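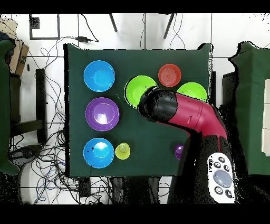 Bowls and cups spread out on the green table, the smaller orange-red one included

Picnic bowls and cups: do you nest them or build them up?
Posted in Kitchen & Pantry, 4 April 2018

amparo_arboleda
Posts: 200
Hi everybody! I've been reading this board since October and finally have something to ask. We have a whole family of bright plastic bowls and cups (blue, purple, lime green, that orange-red one with the ridges in the bottom) that come out for every birthday and porch supper and then have to live somewhere in between. The shelf I have for them is a Skandeo, 30 inches wide, and not nearly as deep as I thought when I bought it. I do love those colors, and I'd rather see them every day than shut them up in a box in the garage. My question is whether you put all the bowls inside each other and all the cups inside each other, or mix them up so a set comes out together. I've been going back and forth on this far longer than a grown woman should!

gilberto.castano
Posts: 1,414
Welcome, Amparo! Like with like, every time. Bowls in bowls, biggest on the bottom, cups in their own stack beside them. I know it's the boring answer, but you can grab what you need with one hand while you're holding a spoon in the other. My only warning is to let them dry all the way before you nest them. Plastic holds on to those little drops, and then you get that closed-up smell next time you want one.

maarja_z
Posts: 3,302
I'm going to disagree with Gilberto, which I do about twice a year and always feel bad about afterward. If your cups are small, put a cup in each bowl. The inside of a bowl is just air otherwise! I did ours this way when we moved to Wesport, where the kitchen was about as big as a coat closet, and the kids could carry their own place to the table without asking me for anything. It does make the stack taller, so measure between your shelves first.

amparo_arboleda
Posts: 200
Maarja, I like this very much. It looks cheerful, too, like something at a fair.
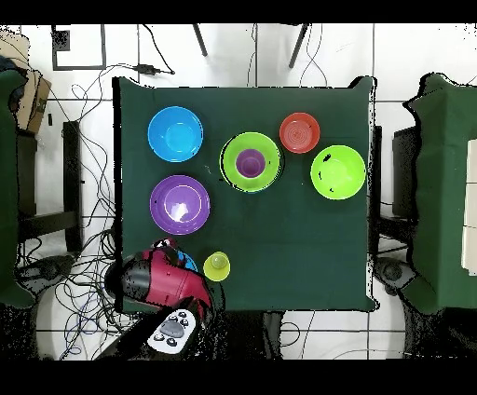
Purple cup inside the lime-green bowl

I could see doing the purple with the green and the yellow-green cup with one of the blues, and letting the little red-orange bowl be for the olive pits, or the hair ties, which is what always ends up in it anyway. What I can't picture is what goes on top of a cup once it's standing in a bowl. Does the next bowl just sit on the rim?

gilberto.castano
Posts: 1,414
It sits on the rim until a truck goes by. I'm saying this with affection. A wide bowl up on a narrow cup is fine for a centerpiece, but I wouldn't want it on a shelf over my head.

edgarpuma
Posts: 30
I'm with Maarja on the cups and with Gilberto on the height, if that's allowed. One bowl, one cup, stop there, and start the next pile beside it.

amparo_arboleda
Posts: 200
Well, I keep getting carried away with the idea of going up, as you do.

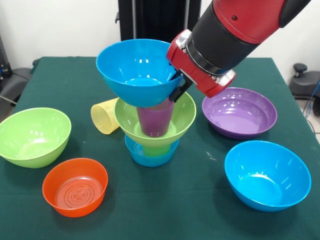
I keep coming back to how much room it would save, though, and how pretty the colors are one over the other. My sister Ladan (sister-in-law, but we dropped the in-law years ago) says I should give up and buy one of those Sarpong racks with the deep baskets. She may be right, but the racks only come in gray and I'd have to move the toaster.

maarja_z
Posts: 3,302
Don't move the toaster! Keep the tall ones for the table when company comes, and do Édgar's short piles on the shelf. And put the widest bowl at the bottom, whatever else you do. I'll give Gilberto that one.

gilberto.castano
Posts: 1,414
I'll take it. Amparo, if you do look at the rack, check how far apart the wires are. Mine is a Mosar and the small cups tip over in it every time I pull the basket out.

amparo_arboleda
Posts: 200
Thank you all so much, you've been very patient with me. I'm going to try the short piles this week and leave the yellow-green cups by the sink for water, and I'll come back and tell you how the shelf looks once I've found somewhere else for the cake pans.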